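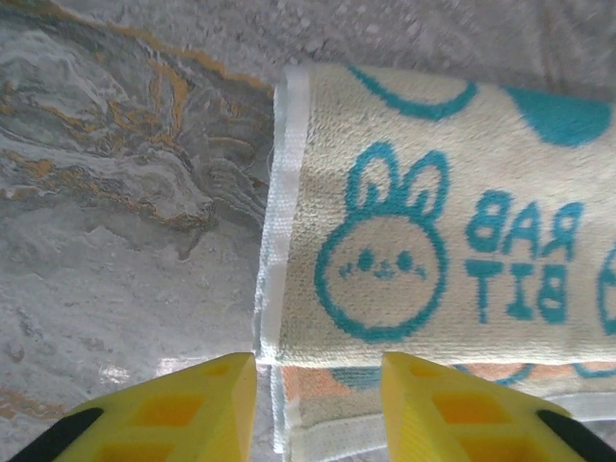
Cream rabbit towel, folded, on the gray marble-pattern surface.

Randura Towel Folds – read me first

Hi! I'm Lindiwe Du Plessis and I put this set together because I fold a lot of towels and couldn't find pictures of ordinary printed ones (everybody seems to shoot plain white hotel stacks). It's 3,000 pictures of 44 towels, mostly hand and bath size.

The rabbit one at the top is my favorite! Teal line drawing on cream terry, white hem band at the end, and a bit of peach-orange pattern peeking out from the layer underneath. The lettering says RAB BIT, but it's mirrored and upside down there, so please don't flip files to "fix" the text – I left every fold the way it landed.

What's in the folder
folds/ – the pictures
towels.csv – one row per towel, with main color, print and hem color
notes.txt – my ramblings, skip if you like

Known problems
Edges don't always line up. I kept the uneven ones, stepped layers and all. The color names are mine too, so my "cream" may be your "off-white."

Version 2 came out in September and adds hem color. Send corrections to me through the Randura page, I usually answer in the evening.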